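The jewellery in the red tin
Most of us keep the pieces we wear least in the worst possible place. Sorting them takes an afternoon and costs next to nothing.

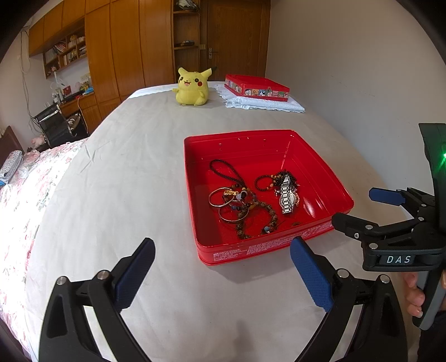

Ask people where they keep their jewellery and they will usually name a box. Ask where the rest of it is and the answers get vaguer. A saucer by the sink, the pocket of a winter coat, a tin that once held something else. The good ring has its own case. Everything else goes in together and stays there until somebody wants one thing out of it.

Volker Hagedorn has repaired watches and restrung beads in Diltstead for 19 years, and he sees what comes of this. Customers put a tin or a freezer bag on his counter and ask him to deal with it. He does, but he would prefer them to do the first part at home.

"I charge for my time, and half of it goes on knots," he says. "Anyone can undo a knot if they sit down to it."

His advice is to work on a bed. A table is hard and things roll off it, and a small bead on a kitchen floor is gone for good. A plain sheet in a pale colour shows up dark beads and thin chain, and it gives a little when a watch is put down on it. Leave the tin where it is to start with and take out whatever comes freely. Bangles first, as they are stiff and everything else hooks round them. Then the watch. A metal-link bracelet will catch a necklace cord between its links, and pulling only makes matters worse. Lay the watch flat, open the clasp and slide the cord out sideways.

Braided cord and strung beads should come out last. Lift them from underneath with a finger. If a string of wooden beads has wound itself through the rest, find the clasp or the knot and work back from there.

Once it is all out, wipe the tin. Grit collects in the corners and scratches whatever lies on it. A dry cloth will do for painted metal. Hagedorn does not like wet wipes near wood, and he says wooden beads want nothing more than a soft brush and, once a year, the smallest dab of oil.

A red tin with low walls is a perfectly good thing to keep jewellery in, so long as the pieces are kept apart. In the shop he uses squares of old cotton, one to each item, folded over once. Lace works too, though charms can snag in it. Watches he would rather see stored elsewhere, lying on their side on something soft, with the face away from anything made of metal.

For those who want to buy something, there is plenty on sale. Covetti makes a stacking tray lined with grey felt, with 6 compartments, which fits most drawers. Fistham sells a plain card insert that can be cut down to suit a tin. At the other end is the Shabalala cabinet, in oak, at £195. Hagedorn has one in his window and has sold 2 since November. He keeps his own cufflinks in an egg box.

What to do with the pieces that are left over is harder. There is nearly always a bracelet that no longer fits or a strand bought on holiday and never worn. A small bracelet can often be lengthened with a few matching beads, and most repairers keep a drawer of odd ones. A gold charm can be moved from a string to a chain in ten minutes. Children's pieces are best put in an envelope with the name on it.

Check the elastic before putting anything away. If it has gone slack or shows white threads between the beads, it will break the next time it is worn. Put it in a separate bag and take it to be restrung.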